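Section 8. Getting the Packing Bench Ready for a Shared Shift

By now your Uta sorter should be bolted down and switched on, and the people who will work beside it are probably a little curious and maybe a little nervous. That's quite all right! When we first put one in at our Otside workshop, folks needed a couple of weeks to stop watching it and get on with their own jobs, so please be patient with one another.

1. Wipe the bench with a soft, dry cloth and let everyone on the shift see where the Uta will reach.
2. Set the first container on the bench, well back from the front edge, so a person can still get at it comfortably.
3. Turn the mode dial to SHARE and wait for the second chime.

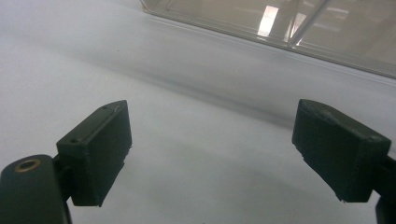

4. Agree on who handles refills. The Uta does the repeat picking, up to 325 pieces an hour, and your packers keep the jobs that call for a good eye - checking for cracks, matching odd orders, deciding what goes back.
5. Run one short batch together at SLOW before you move on to full speed.

Note: Packers who used to spend the whole day picking will find they are on their feet more and walking between benches. Plan for that when you write the rota, and do ask them how it's going after the first week. They'll spot things the Mabuza control panel never will.

Caution: Press PAUSE before reaching into the picking area, even for a moment. If code 231 shows on the panel, leave everything where it is and call your shift lead.

If you would like a hand with training, Drodon runs a friendly 2-hour session for new crews each June, and you can book a place from the Help page on the panel.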